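Giltadthorpe Gallery of Craft and Sculpture
Exhibitions and Collections Group
Minutes of the meeting held March 29, 2025, in the upper studio

Present: Chanida Onsri (chair), Jintana Meesuk (collections), Boonsong Thongdee (installation), Ladi Okafor (education and publications)
Apologies: Waraporn Rungrueang (conservation), who sent a written report
Minutes taken by: Ladi Okafor

1. Minutes of the previous meeting

Approved with one correction. Under item 5, the glaze on the Dhillon bowls should read "ash" and not "salt."

2. Matters arising

2.1 Loan agreement for the Dhillon bowls. Signed copies have been received from the lender. The insurance schedule still lists the old storage address. JM to send the corrected schedule.

2.2 Gallery 4 lighting. The replacement dimmer has been fitted. Readings at the north wall are now within the limit set by conservation for works on paper. The south wall has not been measured.

2.3 Visitor comments on label height. Carried forward to the next meeting.

3. October exhibition: Tokwood

3.1 CO confirmed the working title, "Tokwood: Carved and Cast." The artist prefers no subtitle. The group had no strong view and agreed to leave the question until the catalog cover is designed.

3.2 The checklist is not yet final. JM reported that the artist has withdrawn the two tall pine pieces and wants to replace them with a single floor work in cast plaster. No weight has been supplied. BT said he could not approve the position over the old stairwell without one and asked that it be given for the work and its base separately.

3.3 Plinths. BT presented two options: repainting the existing stock, or building new plinths with recessed feet. The existing stock is sound except for the low set used in the textile show, which has water marks at the base. Agreed to repaint, and to build new plinths only for the six wall-side works. Color to be matched to the wall, one shade darker.

3.4 Vibration. The heating contractor expects to be drilling in the service corridor during installation. WR's report asks that no unfired or plaster work be placed on the corridor side until the drilling is complete. BT will revise the installation order so that the bronzes go in first. CO to get the contractor's dates in writing. 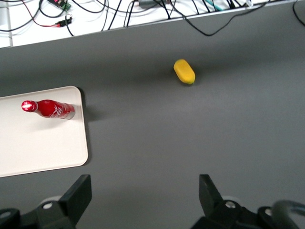
Tray and bottle on the gray table.

3.5 Crates. Ten crates are expected. The freight elevator will take the standard size but not the floor work if it is shipped upright. JM to ask the shipper whether it can travel on its side. If it cannot, the loading door on the garden side will be used and the path will need to be boarded.

4. Collections

4.1 Proposed gift: Illadico plates. JM presented the offer of a group of etched copper plates from the Illadico print workshop, with one proof from each. The plates are in fair condition. Some have been cancelled with a scored line and others have not. The donor would like the group to be kept together and shown within a reasonable period. CO said the gallery could accept the first condition but should not commit to the second. Agreed in principle, subject to WR's inspection and a revised letter from the donor.

4.2 Storage. The flat files are close to full. JM asked for one further cabinet. BT noted that the floor in the print store was last checked before the present cabinets were moved in, and that a fourth should not be ordered until it has been checked again. Agreed.

4.3 Location audit. The first half of the audit is complete. Two works were found on shelves other than those recorded, and the records have been corrected. One small terracotta head has a label but no accession number. JM believes it belongs to the teaching collection and will compare it with the old card index.

5. Conservation report (written, WR)

5.1 The limewood relief has been surface cleaned. The split at the lower left is stable and will not be filled.

5.2 Humidity in the sculpture court went above the upper limit on several nights. The logger by the door reads higher than the one on the balcony. WR recommends exchanging the two loggers for a month before any change is made to the air handling. Agreed.

5.3 Handling gloves. Nitrile only for metal objects. The cotton gloves are to be removed from the handling trolley.

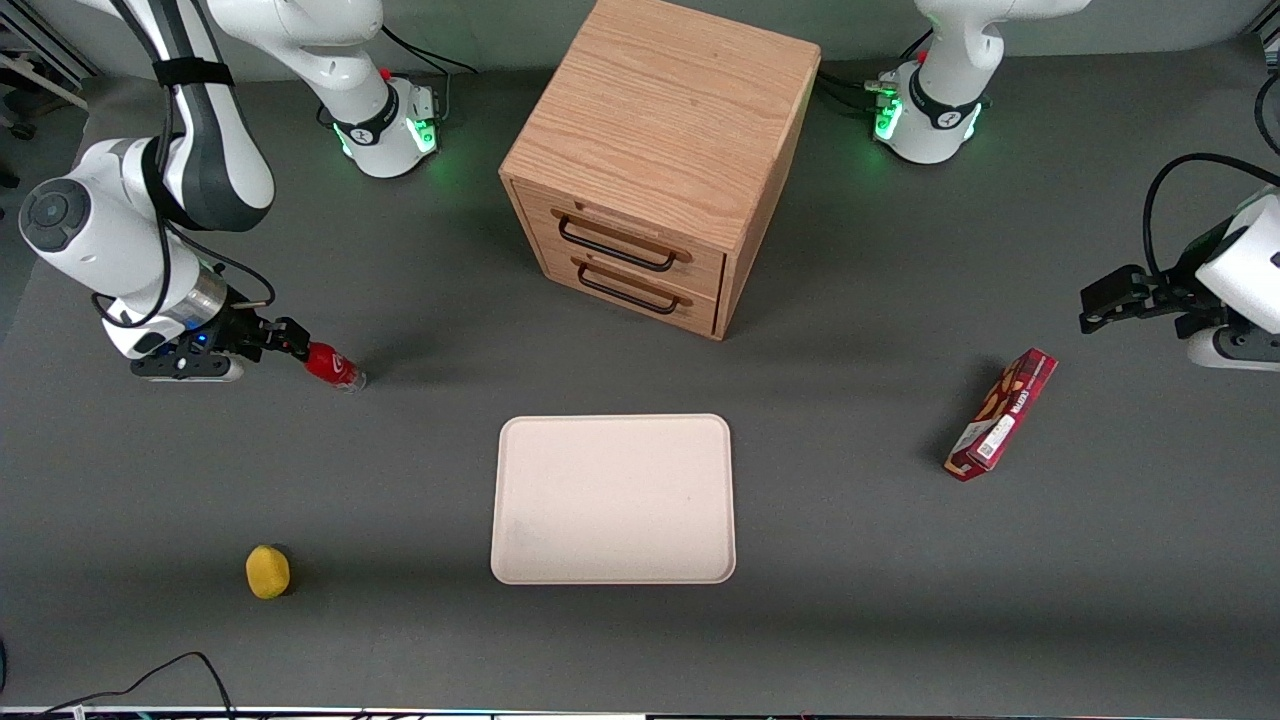
The two arms over the large table.

6. Publications and education

6.1 LO reported a print quote for 300 copies of the Tokwood catalog. The quote assumes uncoated stock. Test sheets of the plaster works looked flat on this paper, and the printer has offered a second test on a smooth matte stock – the cost difference is to follow. Decision deferred until both tests can be seen side by side.

6.2 Essay. The draft is over length and discusses the two withdrawn pine pieces in detail. LO to return it to the author with the revised checklist once item 3.2 is settled.

6.3 Carving workshops. LO proposed a limit of 10 people per session, using soap and soft plaster block. BT asked that plaster dust be kept out of the sinks. Settling buckets to be provided.

7. Any other business

7.1 BT asked for a decision on the spare display cases in the basement. The glass is not laminated and the locks do not share a key. CO asked for a list with dimensions before deciding.

7.2 The door code for the collections corridor will change at the end of the month. Staff should get the new code from JM in person.

8. Actions

CO – written drilling dates from the heating contractor (3.4)
JM – corrected insurance schedule (2.1); shipper inquiry (3.5); revised donor letter (4.1); terracotta head (4.3)
BT – south wall light readings (2.2); revised installation order (3.4); floor check in print store (4.2); list of cases (7.1)
WR – inspection of Illadico plates (4.1); logger exchange (5.2)
LO – second paper test (6.1); essay (6.2)

Date of next meeting to be circulated by CO.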